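We use cookies to remember your basket and your site preferences. Accept all | Manage settings

Search products, rooms and spares
Search

Skirstead Gridded Worktable Surface

The Skirstead is a covering and marking system for long worktables. It is supplied to schools, sorting rooms, archives and workshops where a shared table must be divided into places that every user can recognise. The system consists of a roll of covering paper, a supply of blue marking tape and a printed setting-out sheet. It may be fitted to an existing table, or ordered together with the Proltstead table from the same range.

The paper is 1000 mm wide and is laid in one length from end to end. It should be drawn flat and fastened beneath the edge of the table before any tape is applied. Two persons are advised for this stage. The tape is then laid by hand, first along the length of the table and afterwards across it. Customers who do not require a disposable covering may apply the tape directly to a clean, flat surface.

Cells are square in the standard layout, although small differences are to be expected in any grid laid by hand. The setting-out sheet also gives a layout with oblong cells, which some archives prefer for folders.

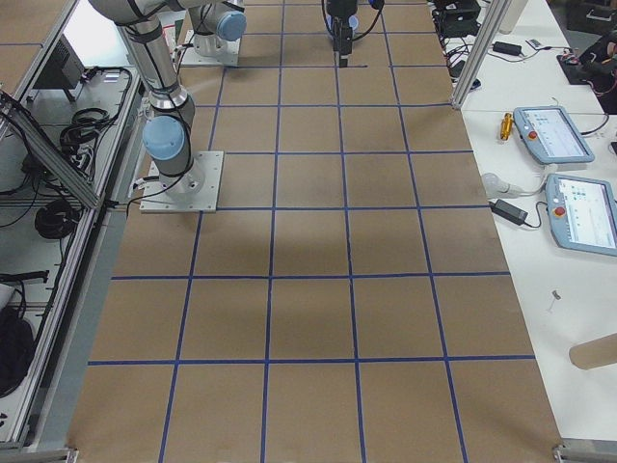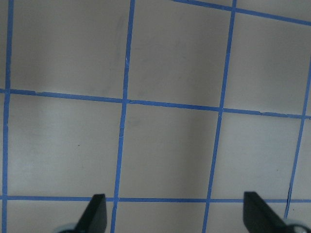
Blue tape lines dividing a flat surface into roughly square cells.

Page text: Zoila Chávez
Product Information Officer, Tables and Surfaces

Choice of covering

Brown kraft paper is the standard covering. It accepts pencil and most marker pens, so that cell numbers or names may be written directly on the table. A short additional strip of tape may be used to distinguish a single cell or the end of a run. Where small dark or brown items are to be sorted, a pale surface gives better contrast and the tape remains easy to see.

Care and renewal

The surface may be dusted with a dry cloth. Water and spray cleaners should not be used on the paper. Tape that has lifted, split or become ragged at the edges should be replaced along the whole line, as short patches tend to catch on sleeves and on the undersides of trays. The old strip should be pulled back slowly and kept low to the table. If the paper tears, a new length may be laid directly over the old one, provided that the old surface is flat.

Heavy fittings should be in position before the paper is marked. Where a fitting is moved at a later date, the lines beneath it will need to be laid again.

Ordering

The covering paper is supplied in rolls of 30 m. Offcuts of 640 mm width are available for side tables and may be ordered under the name Ina. Marking tape is sold in packs of 2 rolls, in blue only. The Mathew tape holder, which clamps to the table edge, is sold separately.

Orders received before noon are passed to the warehouse on the same working day. The enquiry desk is closed on Saturday. Schools and public bodies wishing to order on account should write to Jaime Neves, Institutional Sales, stating the length of each table and whether the setting-out sheet is required in square or oblong form.

Unopened rolls may be returned in their original wrapping. Paper cut to length at the customer's request cannot be accepted for return.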